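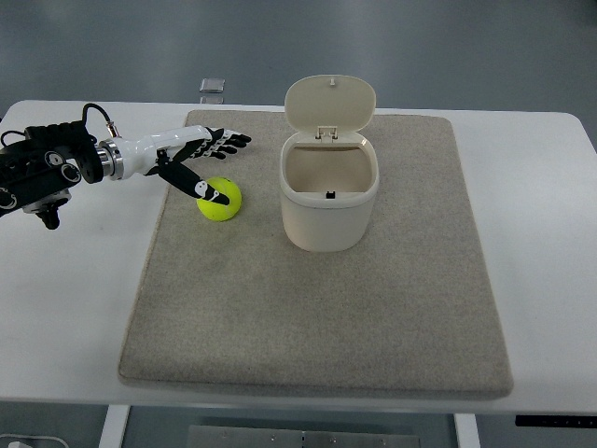 A small lidded bin, a tennis ball and a felt mat on a white table.

Home Kitchen Laundry Workshop Small Spaces Archive

Filed under: Desk & Table Tidying

Reading time: 8 minutes

Small tabletop bins, felt mats and the odd tennis ball

A small bin with a hinged lid is one of the more useful things to keep on a work table. Thread ends, pencil shavings, tea bags, bits of tape and the backs of stickers all go in it and stay out of sight. Set it on a felt mat and it won't slide when you push the lid back. The notes below cover picking a bin, keeping it clean, looking after the mat, and a few jobs for a tennis ball once it has lost its bounce.

Choosing the bin

Measure the spot before you buy. A bin 8 inches tall is plenty for a desk or a sewing table. At 10 inches it starts to get in the way of a lamp or a shelf, and you end up moving it to the floor.

Check that the lid opens all the way and stays there by itself. A lid that falls forward needs one hand to hold it, and if you are peeling carrots or cutting fabric you don't have one free. Open and close it a few times in the store. If the hinge squeaks or catches when new, pick another.

Rounded corners inside are easier to wipe than square ones. Crumbs and dust pack into a square corner and you need a brush to get them out.

Light colors such as cream show stains sooner, but they also show you when the bin needs washing. I have had a dark one and a light one, and the light one has always been the cleaner of the two. Avoid white plastic for a sunny windowsill. Ours turned yellow in one summer on the side facing the glass, and no amount of scrubbing brought it back.

Lining it

Grocery produce bags fit most tabletop bins. Fold the top of the bag over the rim and make sure it isn't sitting in the latch, or the lid will pop up again. If the bag slips down, put a wide rubber band around the outside just under the rim.

For dry waste you can skip the bag. Cut a piece of newspaper to cover the bottom and tip the whole lot out when it's full. A folded paper towel does the same job and takes up a little damp.

Don't line it with foil. It tears at the corners and crumbs get underneath.

Washing it

Once a week is enough for a dry bin. For kitchen scraps, rinse it every evening and wash it properly every few days.

1. Empty it and knock out anything loose over the big trash can.
2. Fill with warm water and a squirt of dish soap. Leave for ten minutes.
3. Go around the inside with a soft brush, then do the underside of the lid.
4. Clean the hinge with an old toothbrush. Most of the smell in a lidded bin comes from here and from the latch slot.
5. Rinse, shake, and leave it upside down on the drainer with the lid hanging open.

If it still smells, put two tablespoons of baking soda in the bottom, add enough water to make a thin paste, spread it around and leave it overnight. Vinegar works too. Use one or the other, as mixed together they mostly cancel out.

Ink and marker on plastic usually come off with rubbing alcohol on a cotton ball. Try it on the base first. Sticker glue comes off with cooking oil: rub it in, wait, wipe, then wash with soap. Scouring powder will take off a stain but leaves scratches that hold the next one.

Dry the bin fully before you close the lid. If you shut it damp you'll be washing it again.

Fixing a lid that won't stay shut

Look at the latch first. A tiny bit of dried food or a thread in the slot is enough to stop it catching. Pick it out with a wooden toothpick. A pin or a knife tip will shave the plastic and make the fit looser.

If the tab is worn, build it up with one layer of clear tape and trim to the edge. It lasts a few months. A lid that has gone stiff at the hinge can have one drop of mineral oil, worked back and forth, with the extra wiped off.

The felt mat

Felt is a good surface under anything hard that gets picked up and put down all day. It keeps noise down, saves the table from scratches, and small things such as beads and screws don't roll far. A speckled gray or beige hides lint and pencil marks much better than a plain color.

Get one large mat if the table allows it. Leave a strip of bare table along the front for your wrists, a cup, or anything wet. Mine is a Plondoden and has been on the same table since I started this page. Before that I had two smaller ones side by side and spent a lot of time pushing them back together.

Day to day, a lint roller is all it needs. For dust further down, take it outside and beat the back with a wooden spoon, or use the vacuum with the brush head on low. Always go in one direction.

Spills: blot straight away with a dry cloth, pressing down. Rubbing pushes the liquid in and roughs up the surface. Once it has taken up as much as it will, dab with cold water and a drop of wool wash, then blot again. Hot water can shrink wool felt, and a washing machine certainly can. I put one through on a warm cycle and it came out the size of a place mat and as stiff as a shingle.

To flatten a mat that has curled, lay it face down, cover it with a damp dish towel and press with an iron on the wool setting. Lift the iron and set it down again, and don't slide it. Leave the mat under a few heavy books until it is cool.

Candle wax: let it harden, crack off what you can, then iron through brown paper, moving to a clean patch of paper each time.

Jobs for an old tennis ball

Scuff marks. Cut a small cross in the ball, push it onto the end of a broom handle and rub the mark on a hard floor. The fuzz lifts black shoe marks without water.

Tight jar lids. Cut a ball in half and use one half as a grip. The rubber inside holds well even with wet hands.

Chair legs. Cut a cross and push the leg in. They collect hair and grit, so check them every month or so and swap them when the fuzz is gone.

In the dryer. Two clean balls with a down jacket or a comforter will break up the clumps. Use low heat. New balls can leave color on a white cover, so put them inside a pair of old socks and knot the ends.

Parking. Hang one on a string from the garage ceiling so it touches the windshield when the car is far enough in.

Sore feet. Roll one under the arch while you sit at the table. The mat keeps the floor kind to it if you have a spare piece of felt to put down.

Cut tennis balls with a sharp utility knife and hold them in a vise or a clamp. Never hold one in your hand to cut it. They are under pressure when new and the blade skids on the fuzz.

Clearing the table at night

Tip the bin, roll the mat for lint, wipe the bare edges of the table with a damp cloth and put back only what you'll want in the morning. It takes less time than making coffee. In July, when there is fruit about, I empty the bin before bed whether it's full or not, or there are fruit flies by breakfast.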